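Ticket: Desktop in records room loses date and time, Dridum backup does not start
Status: Open, waiting for part
Opened: 2022-11-07
Site: Vurnthorpe office
Priority: Normal

Problem as reported

The desktop in the records room shows a wrong date after it has been switched off for the night. When this happens, the Dridum backup does not run, and the browser refuses to open the Sarnska portal because it says the certificate is not yet valid. The user corrects the clock by hand, and everything works until the next morning. If the computer is only restarted, the date stays correct.

What I checked first

I thought at first of the time zone, because we had a similar case in April with the computer at the front desk. The time zone is correct here. The time service was set to manual, so I changed it to automatic and forced a synchronization. The clock became right. I closed the ticket too early at this point, and I apologize for that.

Next morning

Same problem again. The date went back by years, and on the black startup screen there was a message about time of day not set. I should have asked about this message on the first day. The user had seen it many times and pressed F1 to continue, and did not think it was important.

The time service cannot repair the clock in this situation. It sees too big a difference and gives up, and the event log has a warning for it at every morning start. I did not raise the limit, as that would only hide the fault.

Backup

The Dridum log says "next run in future" and then nothing. It seems that the scheduler compares the computer clock with the last good run, and if the clock is earlier, it waits. I started the backup by hand and it reached 100 percent after 18 minutes, without errors. I also restored two small files to a test folder, and they opened normally.

Power

The cleaning staff switch off the power strip in the evening, so the computer has no standby power during the night. I asked for the strip to stay on until the part is here. After the first night with power the date was correct, and the backup started by itself at 20:00. For me this confirms that the small battery on the motherboard is empty.

Next steps

1. Ordered battery CR2032 from Nkosi, 2 pieces, one is for spare.
2. Before the change, write down the BIOS settings, above all the boot order and the SATA mode. If the SATA mode changes, Windows may not start.
3. Unplug the power cord, hold the power button for some seconds, change the battery, set the date in BIOS.
4. Leave the computer without power for one night and check the date in the morning.

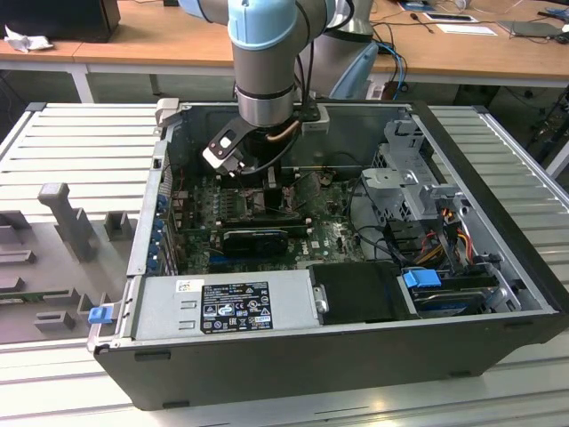

If the date is correct after step 4, the power strip can be switched off in the evening again and I will close this ticket. Please do not change the clock by hand before that, and write here if the F1 message comes back.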